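Skoson House, ground floor and annexe
Portable appliance and small-room electrical inspection — checklist with comments
Inspected by: Ankit Rathore
Reviewed by: Bořivoj Tichý
Period: August
Previous report: Kandpal Electrical, held in the site office

Results are marked S (satisfactory), A (advisory) or F (fail, withdrawn from use). Items marked N were not tested and will be carried over.

1. Distribution board, corridor
1.1 Access clear: A. Folding chairs were stacked against the cupboard door on arrival. Moved before testing. The floor in front of the board needs to stay free at all times.
1.2 Circuit chart present and legible: F. The chart still shows the layout from before the annexe was wired. Circuits 5 and 6 are transposed on it. A corrected chart has been drafted and needs typing up.
1.3 Cover secure, no open blanks: S.
1.4 RCD test button operates: S.
1.5 RCD trip time at rated current: S, 34 ms.
1.6 Signs of heat at terminals: S. None found. One neutral on circuit 3 took a quarter turn.

2. Socket outlets
2.1 Faceplates intact: A. Hairline crack on the double socket left of the kitchen door. Usable, but replace at next visit.
2.2 Polarity and earth: S at all outlets reached. The outlet behind the tall cabinet in Hania was not reached. Marked N.
2.3 Outlets firmly fixed: F, one outlet in the annexe. The back box has come away from the plaster. Isolated at the board and taped over. Do not re-energise until the box is refixed.
2.4 Outlets near sinks: S. Distance is adequate, although the kettle lead can reach the drainer. Shorter lead advised.

3. Portable appliances
3.1 Register up to date: A. The register lists 57 items. Several have moved rooms without the entry being changed, and the two fan heaters have the same number.
3.2 Plugs and fuses: A. The desk lamp in the office had a 13 A fuse where 3 A is correct. Changed on the spot.
3.3 Flexible cords: F, one item. The floor polisher has a split outer sheath close to the cord grip, with inner insulation showing. Withdrawn and tagged. Tape is not an acceptable repair.
3.4 Insulation resistance: S on all items tested.
3.5 Labels: A. Old labels had been left under new ones on the kitchen appliances. Remove the old label each time. Two dates on one appliance is a common cause of missed tests.

4. Extension leads
4.1 Fully unwound in use: F. The reel in the store was running a heater with most of the cable still on the drum. The user was spoken to. A notice is to go on the reel itself.
4.2 No lead plugged into another lead: A. Found once, in the office — same place as last year.
4.3 Leads kept off walkways: S.
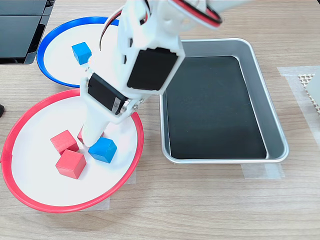
4.4 Leads rated for the load: S. Ratings were read from the moulded plug or the reel plate. One unmarked lead was cut up and disposed of.

5. Low-voltage supplies and chargers
5.1 Correct supply matched to equipment: A. Loose adaptors are kept together in one drawer with no indication of what they belong to. Mark each with its output voltage and the equipment name.
5.2 Adaptor casings: S. No cracks or rattles.
5.3 Unattended charging: A. The Teris radio handsets are left on charge overnight on a cloth. Move the charger to a hard, clear surface.

6. Lighting
6.1 Switches: S.
6.2 Diffusers fitted: A. One missing in the store.
6.3 Emergency fittings, short function test: S. The full-duration test is due separately and is outside this report.

Actions
Items 2.3 and 3.3 before further use. Item 1.2 within 2 weeks. Some 400 has been set aside for the remaining work, and the cracked faceplate should be done in the same visit as the back box.

Reviewer's comment (B. Tichý): Agreed, except that 4.2 should be raised to F as a repeat finding. Please reissue page two with the change and send a copy to the site office.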